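Stories > Short Fiction > The Blue Bag

Aled Humphreys did not believe in lost property. He believed in people who left things and people who took them, and in a back office in Gwynne where the two kinds were supposed to meet across a counter and sign a form.

The bag had come off the Monday bus from Brarnau. The claim came in the same afternoon, by phone, from a woman who said it was hers and that there was a book in it she needed back. They all needed it back. He asked her to describe the book and she said, "Well, it's blue. It has flowers on it." Then she asked what time he closed.
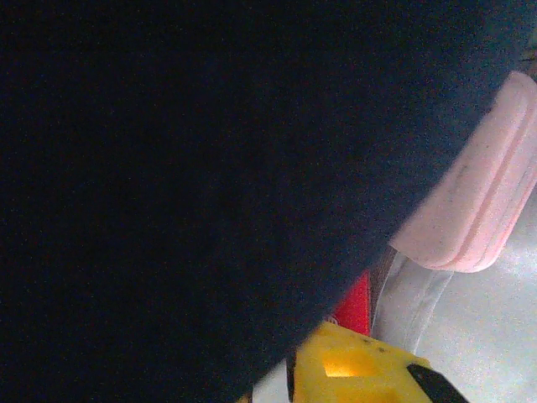
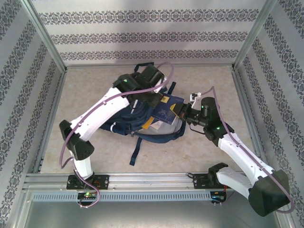 A blue book in a blue bag. Anybody might have guessed that. He had once handed a perfectly good umbrella to a man who described it as "black, with a handle," and a week later the real owner had come in, soaked to the knees, and called him a fool in front of the whole ticket line. Aled had not forgotten the umbrella.

"Flowers," he said into the phone. "What kind of flowers?"

"Pale ones. You have to look for them."

He looked for them. They were there, and that annoyed him.

She turned up at ten to six in a raincoat, although it was July and had been dry for a month. She was older than her voice. She put both hands flat on the counter and did not look around for the bag, which he marked against her. In his experience the honest ones craned their necks.

"I'll need some identification," he said.

"It's in the bag."

"They always say that."

"I suppose it's often true," she said.

He went and got the form. The form was from Hurora, the company that ran the buses, and it had a box for Estimated Value and another for Sentimental Value, and he had never understood what he was meant to do with the second one. He turned it to face her. Under Estimated Value she wrote 3,000, and he put his finger on it before the ink was dry.

"For a backpack."

"For the book."

"Lady, I've seen the book."

"Have you read it?"

He had not read it. He did not read people's books. He told her so, a little stiffly, and she nodded as if he had given the right answer to something, and he didn't care for that either.

"It's my brother's," she said. "He wrote down everything he ever grew. What he planted, what the frost got, what he'd have done different. There's a nursery up in Grastari that offered him that much for it, for the rose notes. He told them he'd think about it, and then he died, and I'm still thinking about it."

Aled had heard about a lot of dead brothers. Also mothers, and one parrot. He had noticed that the dead got more numerous toward closing time.

"And you left it on a bus," he said.

"Yes."

"A book worth three thousand."

"I was looking out of the window."

It was such a poor excuse that he almost let her have the bag on the strength of it. A thief would have come up with something. A thief would have had a sick child or a missed connection. But then a good thief would know that, and would say she had been looking out of the window.

He brought the bag out from the back and set it down on his own side of the counter, with his arm across it. She looked at it then. She didn't reach.

"Tell me what's on the last page he wrote," he said.

"You said you didn't read them."

"I'm going to read one line. With you standing there."

She thought about it. Outside, the driver of the last bus was having his cigarette and kicking the front tire, the way he did every night, as though one night it might answer him.

"It doesn't say anything about roses," she said. "It's page 94. He numbered them himself, he didn't trust the printed kind. It says the beans are in, and it says to ask me about the ladder."

"What about the ladder?"

"I don't know. He never asked me."

Aled opened the book from the back. There were a good many blank pages, and he turned them slowly, because his hands were not as clean as he would have liked. Then the writing started, small and slanted and hard to make out in that light. He found the number in the corner. He found the beans.

He read the line about the ladder twice. It said what she had told him it said, near enough. She had left off her own name at the end of it – Nell – and he checked that against the form, where she had signed only with an initial. N. It could have been Nancy. It could have been Norma.

"You could have read this on the bus," he said. "Anyone could, if they'd picked it up."

"They could," she said. "Then they'd have had the bag, though, wouldn't they? They wouldn't need to come and see you."

He went over that from both ends while the driver climbed back up and started the engine. There was something wrong with it, he was fairly sure. There usually was. He pushed the book down into the bag and slid the bag across, and kept one finger hooked through the strap.

"Sentimental Value," he said. "You left it empty."

She took the pen back and looked at the box for some time. Then she wrote *ladder* in it, and he let go of the strap and stamped the form.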